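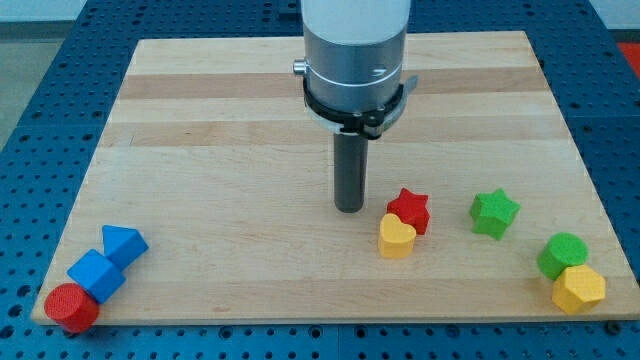
Gristport says its trash bills will drop. Read the fine print first

Gristport households have been told they will pay less for trash pickup once the city hands its routes to Zovo, a private hauler. The saving, according to the flyer that went out in March, comes to $9 a month. The flyer does not say how long that price will last.

The contract does, on a page few residents are likely to reach. The lower rate is fixed for the first year. After that Zovo may ask for a "cost adjustment" every 3 months, and the city has 30 days to object or the increase goes through by default. There is no cap.

City Hall calls the deal a win for families. It may be one, for a year. But the same promise was made in neighboring Bristex, where pickup went private under a different hauler and the discount was gone before the second winter. Officials in Gristport say their contract is stronger. Asked which part of it is stronger, the public works office pointed to the flyer.

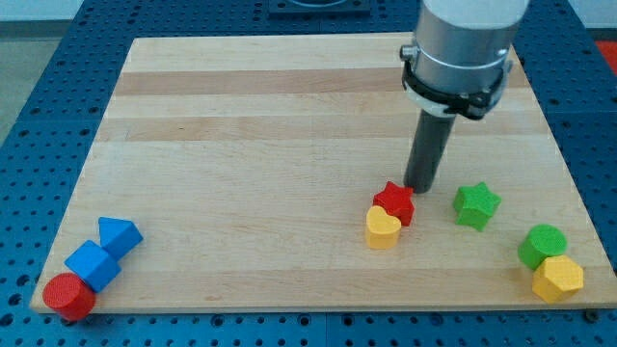 Then there is the matter of who gets picked up at all. The city now serves 1,401 addresses on its east side, many of them on narrow lanes off Bañez Street. Zovo's trucks are wider than the city's, and the contract lets the company replace curbside service with shared bins on any street it finds "unsuitable for access." The company decides which streets those are. A household could end up hauling its own bags over 200 yards and still get the same bill as everyone else.

Zovo said in a written statement that it expects "very few" changes to service. It did not give a number, and the contract does not require one.

The city's own trucks, meanwhile, are to be sold before the switch – a step that would make it hard to go back if the new service disappoints. The sale price has not been released.

The council votes Thursday at 7 p.m. Public comment comes after the vote.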